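# How Trirkon Gets Its Monday Checkup
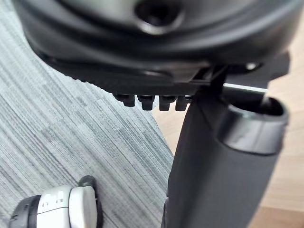
*Up close with the machine: dark housing, a thick black post, and a thin silver rod. Look for the four little tabs hanging in a row!*

Do you brush your teeth every morning? Robots don't have toothbrushes, but they do need looking after. At the Wultgate workshop, a robot named Trirkon gets a checkup once a week, and Carla Haddadin is the person who does it. She loves this job!

**First, power off.** Carla switches Trirkon off and waits 30 seconds. A robot arm is strong, and she never puts her fingers near the joints while it's awake.

**Next, dusting.** Dust sneaks into every little gap. Carla uses a soft, dry brush and works from the top down, so the dust she knocks loose doesn't land on a part she just cleaned. (She says this is a good way to clean a bookshelf too.)

**Then the bolts.** Every time a robot moves, it shakes a tiny bit. After lots and lots of moves, a bolt can wiggle loose! Trirkon has 16 bolts on Carla's list. She tests each one with a special wrench that clicks when the bolt is tight enough. Click! On to the next one.

**Last, the stretch test.** Carla turns the power back on, steps behind the yellow line, and has Trirkon bend and straighten its arm 13 times, very slowly. Then she closes her eyes and listens. A healthy joint hums. A joint that needs grease might squeak or grind, and she writes that down in the robot's notebook.

**Try it yourself!** Ask a grown-up to help you check a bike or a scooter. Is anything dusty? Does anything rattle? Draw the parts you looked at and make your own checkup notebook.

*Written by Viorica Voicu, 02/05/2022*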